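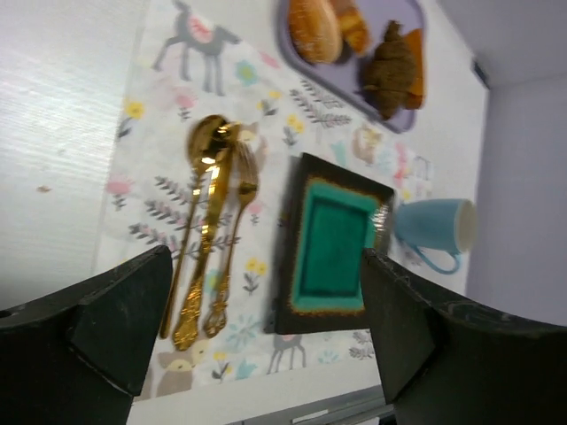
Remzi Kaplan has written about breakfast for most of his working life, and he still thinks that people do not take it seriously. His new book, which he calls simply "The First Table", collects his notes on how families in different towns eat in the morning, and what they say to each other while they do it. When I meet him in Cesano, where he has lived for 19 years, he first wants to talk about cloths and spoons, and only later about food. A white cloth with flowers and cartoon animals printed on it, and gold cutlery laid side by side on top: for him this is already a subject. "One thing is for children, the other is for guests," he says. "At breakfast they can be on the same table. At dinner somebody would complain."

He was born in a house where the morning meal was long. His mother worked at night in a bakery and came home when the others were getting up, so for her it was supper. She put on the table what she had carried home, and she asked each child for one piece of news from the day before. "If you had no news, you had to invent it," Kaplan remembers. "My brother invented very well. He is now a lawyer."

The idea for the book came much later, when he was working in the office of Plirel, a small publisher of school books. He had to check 36 stories for young readers, and in almost all of them the family ate breakfast in one sentence. They woke up, they ate, they went out. He began to ask his colleagues what really happened in their kitchens, and he wrote the answers on the back of old proofs. After one winter he had 400 answers, many of them from people he had never met, who had heard about his question and sent him letters.

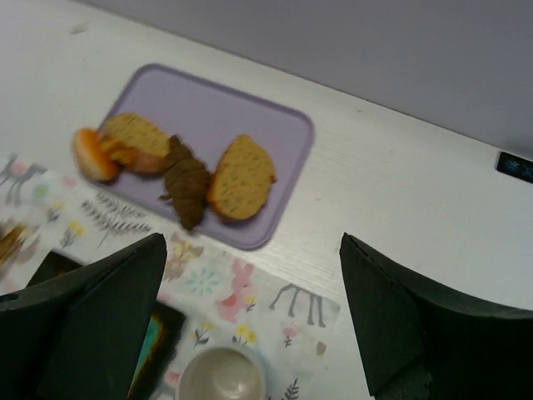

Bread is the thing which comes back most often in those letters, and it is also the thing people quarrel about. Who takes the end of the loaf? Is it allowed to cut a second one when the first is not finished? Kaplan gives a whole chapter to such rules. Some readers were surprised that he does not include recipes. I ask him if the publisher was surprised too.

"Very much," he says, and laughs. "They wanted at least a cake. I told them, there are enough cakes in the world. I want to know who gets up first to make the tea, and if this person is angry."

The work was not done alone. Eduardo Ramalho, a retired teacher of geography, read all the letters a second time and put them in order by region. The two men did not always agree. Ramalho wanted maps and tables. Kaplan wanted voices. In the end there is one map, at the back, and Kaplan admits that it is the page he is asked about most.

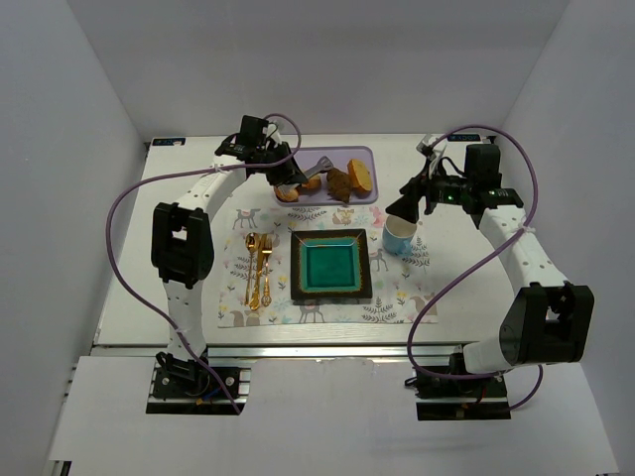 There is one chapter that he rewrote many times. It is about people who eat breakfast alone. In the first version he was sorry for them, and Ramalho, who has lived by himself for many years, was offended - he returned the pages with only one word on them, "Why?" Kaplan then went back to the letters and found that most of these people did not ask for pity. One woman sets out her best plate every morning and reads the newspaper aloud. Another listens to her neighbours through the wall and knows when they are late.

"I had decided before I read," he says. "This is a bad habit for a writer."

The first printing was small, 1167 copies, and a second is planned for December. He does not yet know what he will write next. People suggest lunch to him, but lunch does not interest him, he says, as too many people eat it at work and look at the clock. Then he asks me what I had this morning. I tell him coffee, standing up, and he takes out a pencil.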